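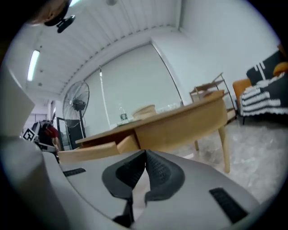
Desk by the window, part two. Part one was me complaining in February that I had nowhere to put my elbows, so consider this progress.

Quick post, I have to be out the door by 8.

So the plan was simple. Drawer first, then the top, then stop. I always do it the other way round and end up shoving whatever is on top into the drawer and calling it tidy. Then I can't shut the drawer. Then I get mad at the drawer, poor thing.

Drawer open, all the way. Everything in it goes on the floor on an old sheet. What I found -- takeout menus, a Minex warranty card for a kettle I gave away, batteries of unknown health, 4 tape measures. I own four tape measures and I bought the last one because I couldn't find a tape measure.

Menus gone. Kettle card gone. Batteries in a jar by the door so I'll take them to the drop-off, which I won't, but they're in a jar.

Then the top. The bottle is going back to the kitchen. Plastic wrapping, trash, why do I keep it, I always think I'll need it for mailing something. I mail two things a year. The round beige container stays, I like it and it hides paper clips.

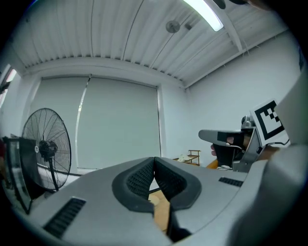

2 min read

I keep wanting a bigger desk and then I look at this one and get over it. It's the curved front. The wood is that honey color that looks good even when the blind is down and the big light is on, and the big light is not kind to anybody. Long tube, very white, metal ceiling bouncing it all back at you. I've been meaning to get a lamp. Fundska has a little clip-on for 29 dollars and I've had it in the cart so long they send me emails about it.

Wiped the top with a damp cloth, then a dry one, then a tiny bit of the Pernunell wax. Tiny!! Last time I used to much and my sleeves stuck to it for a week. Rub it in along the grain, wait, buff. Don't skip the rounded end, that's where your hand goes when you stand up and it gets grubby quicker than the rest.

Also rubbed a bit of candle along the drawer runners. Old trick, works fine. It used to squeal.

What went back in: one tape measure, scissors, stamps, the good pens, the checkbook, a flashlight. Thats it. There's room at the back and I am leaving it alone -- we'll see how long that lasts.

Still to do: the blind needs dusting, and the windowsill behind it, which I am scared of. Probably next weekend. Someone asked in the comments which wax, it's the clear one, not the amber. Amber went streaky on me.

Ok, shoes, keys, gone.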